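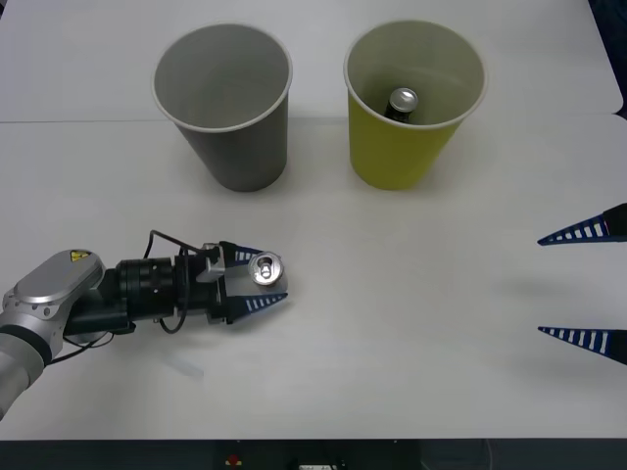
Sigrún Nørgaard wrote on 2 June 2020:

> Read through your notes on the two-arm build. I still think you're
> fighting the wrong thing. You keep retuning the grip force, and the
> cans don't care, they're stiff enough. What moves is the cup. Paper
> cup, no weight in it, the first time a fingertip brushes the rim it
> walks off and the next attempt is aimed at where it used to be.
>
> Also, why let both arms go for both cups? Give each arm its own cup
> until one of them works by itself. We did it that way at Laitinen
> with the bottle sorter and it saved us a lot of grief.
>
> What's your wrist offset these days? The number in the January post
> can't be right, you'd be through the tabletop.
>
> Sigrún

Quick answers, have to be out of the shop soon so sorry for the mess.

Cup walking – yes. You're right and I should have looked at that before touching the force again. Went through the logs last night, out of 56 tries 20 missed, and 13 of those come right after a contact with the rim. So that's most of it. The rest are plain bad grasps, can tilted in the fingers, and I'd expect those to go down when the approach gets slower.

Not going to glue the cups down. Bhupendra wants to, with double sided tape, and sure it would look great in the log. But the point of the whole build is that it copes with stuff that isn't fixed. What I'll try instead: re-detect the cups after every release, not just at the start of the run. Costs a bit of time per cycle. Fine.

Other option is coming in higher. Right now the can clears the rim by very little on the way across. If I lift another 20 mm before the sideways move the wrist is still well inside its range on the left arm. Right arm I'm less sure, it's mounted a bit further back and runs out of reach sooner. Will measure.

One cup per arm – I go back and forth. Easier, yes. But the handover stuff Radwa is writing needs both arms to share the middle of the table anyway, and I don't want to tune everything twice. Compromise: left arm only for the next batch, right arm parked out wide with fingers open. Then swap. Then both. If that's what you meant then ok we agree.

Gray cup and yellow cup are the same size or near enough, same stack of mixed ones from the party shop. Detection does worse on the gray, I think. White table, white rim, pale inside, not much for it to hold on to. Mostafa F. suggested a darker mat under everything. Tried a piece of black felt, the cups stood ok but the shadows went weird and the threshold needed redoing, so I took it off again. Might go back to it with a mid gray.

Wrist offset: the January number was a typo, sorry!! It should be 200 and not 2000. Someone else mailed me off list about that too. I've fixed it in the config on the shared drive but not in the post because I can't log into the Promton wiki anymore. Mostafa Mansour, if you're reading, can you reset me?

Cable. The loop over the left wrist is still the thing that scares me. It's fine at the current angles but when the wrist rolls past horizontal it gets snug, and I don't have enough slack to go further. Software limit is in place for now. Want to reroute it along the link with a couple of velcro ties, or does anyone have one of those spiral wraps lying around? Merov sells them but shipping costs more than the wrap.

Fingers: keeping the soft wedge ones. They do what I want on a can, they give a little and the can sort of settles in. Pointy end is good for getting down into a cup opening to let go, less good for pulling something back out, haven't got a clean pick from inside a cup yet that I would call repeatable. That's next after the placing works.

Things I'd take help with:

– somebody to look at the release timing. I open, wait, retract. The wait is a guess
– the panel seam. Depth data has a line there and now and then it gets taken for an edge of something. Masked it by hand but teh mask shifts if the table gets bumped
– a better way to log contacts than me typing "touched" in a text file

Sigrún, could you send the bottle sorter retry logic, if Laitinen is ok with it? Even just the outline. Mine retries forever, which is not great when the can is already on its side.

Shop is free for robot stuff again from six tomorrow, the Mirkex boards have to be off the bench by then, I'll move them. Bring your own cans, full ones no please, empties only.

Radwa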